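Speaker notes: Closing up a seasonal restaurant
Sioned Voyle, Pellholm
August 19, 2020

Slide 1. Welcome
Thank Beca Rees for setting up the session. Ask people to hold long questions until the end. Short ones are fine any time.
I ran the dining room at Wynne for eleven seasons. Most of what I know about closing comes from doing it badly the first two years.

Slide 2. What closing costs
Our last full closing came to $1529. That covers the plumber, the pest contract, and two days of wages. It does not cover the freezer we lost.
Ask the room: who has a written closing list? Wait for hands.

Slide 3. Start with the water
Shut off at the main, then open every tap, lowest one last. Flush the toilets twice. Ice machine and dishwasher have their own lines and people forget them. Iolo Phillips has the diagram if anyone wants a copy.

Slide 4. The dining room
Furniture goes up off the floor before the floor gets washed. Pads come off the legs now, while there is time to order new ones.
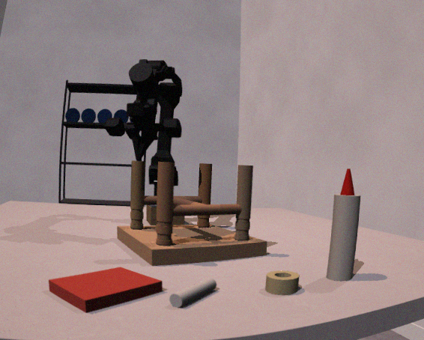
Stool upside down on a round table, open shelving behind.

Wash twice, rinse once. Let it dry overnight with the fans on. Do not stack chairs against an outside wall.
We seated 80, and it took two people most of a morning to do the whole room.

Slide 5. Dry goods
Anything open gets thrown out or goes home with staff. Sealed goods go into bins with lids, dated on the lid and on the side. Flour does not stay. We kept flour once.
Skip the Drenari story if we are behind.

Slide 6. Repairs
Make the repair list while you close. By spring you will not remember which seat wobbled.

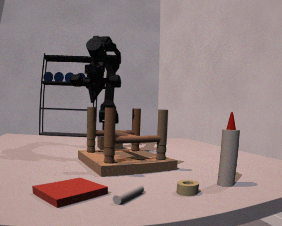 Use tape tags with a number, and put the same number in the notebook. Eirlys Pritchard took over our list in the fourth year and cut the repair bill to $169, mostly by gluing joints before they failed. Glue in the fall, clamp overnight, check in spring.

Slide 7. Paperwork
Call the insurer and give them the closing date in writing. Ask what they require for heat and for walk-throughs. Ours wanted a visit every week and a signed log.
Turn down the phone plan. Change the hours on the website and on the door.

Slide 8. Questions
If it is quiet, ask Marthinus Lekota about mice.
Handout is on the back table. Sign-up sheet for the opening session goes around now.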